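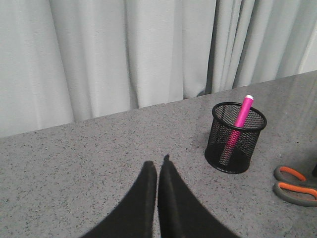

Lembretes por SMS e faltas às consultas: relatório de projeto

Última atualização: fevereiro

O centro de saúde de Pravley diz que os lembretes por SMS reduziram as faltas às consultas de hipertensão. Fomos ver os dados e ficámos com dúvidas.

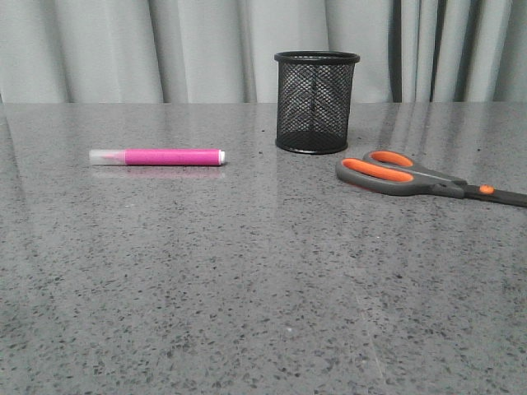
Tampo cinzento salpicado, com cortina clara ao fundo.

A lista tinha 883 utentes, mas só 68 responderam ao nosso questionário. Desses, 40 disseram ter recebido o SMS e 18 já nem se lembravam da consulta. É pouca gente para tanto entusiasmo.

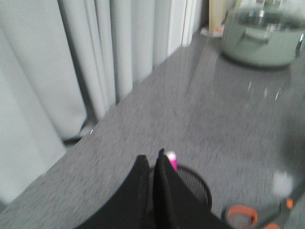 Gijs Baert

O programa Rimow conta como «presença» qualquer consulta remarcada — mesmo que o utente nunca apareça. Pedimos os registos originais e recebemos uma tabela já tratada, sem as remarcações à parte. 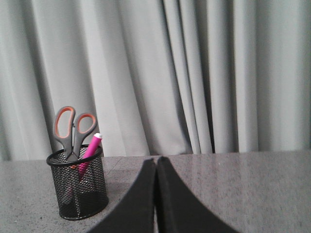

Também não houve grupo de comparação. No mesmo período mudou o horário da manhã, e isso pode explicar parte da descida. Com estes dados não recomendamos alargar o programa a Vorkorell.

18 partilhas · 0 comentários

Relacionados
Vorkorell: quem espera pela fisioterapia
Inquérito Van der Linden: perguntas mal feitas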